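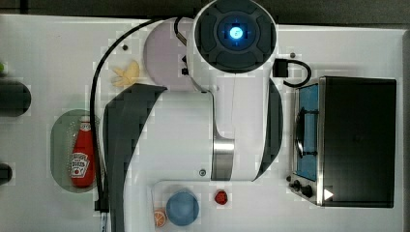 When Lilian Kioko started at Grumholm, the robots had one corner of the old packing hall and a kettle stood on the other side of the partition. Seven years on the partition has gone, the kettle has moved upstairs, and Lilian has a job title she had to spell out for her mother over the phone. She is an arm trainer, and she laughs when she says it.

"My mum thought I was a physiotherapist," she says. "I told her, well, it's not so far off. You take an arm through the same movement again and again, and you're patient with it, and some days it goes better than others."

Grumholm prepares robots for canteens and care home kitchens, and the work that used to be done by programmers at their desks is now done largely by people standing at a table with plates, bowls and toy food. Lilian came over from packing, and so did Kimutai Okoth, who had driven a forklift for most of his working life. He was not keen, and he is quite happy for me to write that down.

"I thought, they're asking me to teach the thing that takes my job," Kimutai says - he has a lovely slow way of talking and will not be hurried. "And in a manner of speaking the packing did go, I won't pretend otherwise. Three of us moved over to the tables. Others took the money and left, and I still miss the noise of them at dinner time."
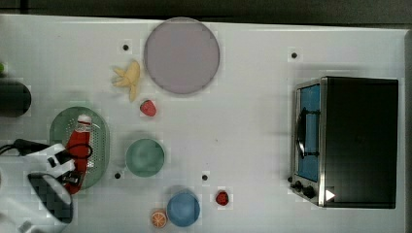

What surprised him was how much of the new job is tidying. Each exercise has to be set out before it can be run, then set out again a little differently, and he reckons he has handled more toy strawberries than any grandfather in the county. Picking up a bottle sounds like nothing at all until you have to decide, over and over, where a hand ought to go.

"You start noticing yourself at home," he says. "I stood in front of my own fridge the other night working out how I hold the milk. My wife asked if I was all right."

Lilian keeps the log for their table, which stood at 2,849 attempts on the morning I visited. She doesn't much like the number being up on the wall. In November she and Kimutai went to their manager, Heather Lennox, and asked for a 20 minute break between long sessions, as their eyes were getting tired. They got it, and Lilian is still pleased about that.

"It's lighter on the back and heavier on the head," she says. "I used to go home aching and sleep like a log. Now I go home and I'm still moving bowls about in my mind!"

Would either of them go back to packing? Kimutai thinks about it for so long that Lilian answers first, and her answer is no. His, when it comes, is that he would do a morning of it, if the old crowd were there, and then he would like to come back to his table after dinner.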